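Section 4 — Setting up the driver training module

Nuller Fleet Training, depot edition. June 2019

Do Section 3 first (depot codes). If the codes aren't in, none of this will save and you'll be typing it all twice.

Who this is for: depot supervisors and training leads at operators running Nuller on their own server. If you're hosted by Sistmont, skip to step 5, the first four are done for you.

What you need
Supervisor login, not a driver one
Your depot code
Current driver list as a CSV, one driver per line
Route list for your service area
A card reader if you use tap-in at the classroom door

4.1 Turning the module on

1. Log in. Go to Admin, then Modules.
2. Tick Driver Training. Leave Refresher Courses unticked for now.
3. Put in your licence key. Capitals matter. No spaces at the end — pasting from email usually adds one.
4. Press Save, then log out and back in. The Training tab won't show up until you do.
5. Open Training. Check your depot name is at the top right. Wrong name, stop and go back to Section 3.

Note: error 383 at step 3 means the key has already been used on another server. Ring the Sistmont help desk, they can release it same day. Don't keep retrying, it locks after a few goes.

4.2 Loading drivers

6. Training, Drivers, Import.
7. Choose your CSV. Columns have to be in this order: staff number, surname, first name, licence class, licence expiry.
8. Press Preview. Look at the expiry dates. If day and month have swapped, change the date setting on the same screen and preview again.
9. Press Import. Small depots, a few seconds. Our test file of 466 drivers ran without a break, but leave the window open till it says Done.

Caution: Import overwrites. Any driver already in the module with the same staff number gets replaced, course history included. Export a backup before you import over a live list. There is no undo.

Note: casuals and drivers on loan from another depot go in as Visiting. They can sit courses but won't count in your completion report. Change them to Home if they transfer for good.

4.3 Building a course

10. Training, Courses, New.
11. Give it a short name. It gets printed on the certificate so no in-house jokes please.
12. Pick a type: Classroom, On Road or Both.
13. Add units one at a time. Wheelchair ramp and restraints, fare disputes, defensive driving, and pre-trip check come ready made. Edit them to suit your buses.
14. Set the pass mark. Default is 74 per cent. Most operators leave it.
15. Set how long the certificate lasts. Blank means it never expires, which you probaly don't want for ramp training.
16. Save as Draft. Drivers can't see drafts.

Note: if a unit covers one route only, tie it to the route number under Unit, Advanced. Example — route 169 to Sorkum with the low bridge. Drivers not rostered on that route won't be asked to do it.

4.4 Booking a session

17. Training, Sessions, Add.
18. Pick the course, room and trainer. The room has to be set up under Places first.
19. Set the number of seats. Waiting list opens by itself when seats run out.
20. Choose drivers, or tick Open Booking and let them book themselves.
21. Publish. Notices go out over night with the roster, not straight away. 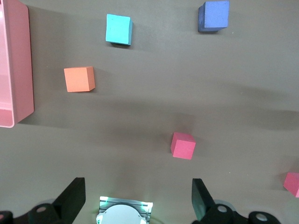 Figure 4-1. Coloured blocks and pink bin.

Caution: don't publish a session inside a driver's rest break. Nuller checks rostered shifts but it does not check rest hours unless the Sriwong roster link is on (Section 7). Without the link, check by hand.

4.5 After the session

22. Open the session and mark who came. Tap-in users will find this filled in already, just check it.
23. Enter marks. Anyone under the pass mark goes to Resit.
24. Press Close Session. Certificates are made when you close, not before.

Closed one too early? A supervisor can re-open it for seven days. After that it's a help desk job.

If something's not right

Training tab missing — log out and in again, see step 4.
Driver can't see a course — still in Draft, or driver is marked Inactive.
Certificate has the old depot name — rename the depot, then re-print. Old copies stay valid.
Report shows zero — check the year. The training year ends in December, and the report opens on the last full one.

Next: Section 5, Refresher courses and reminders.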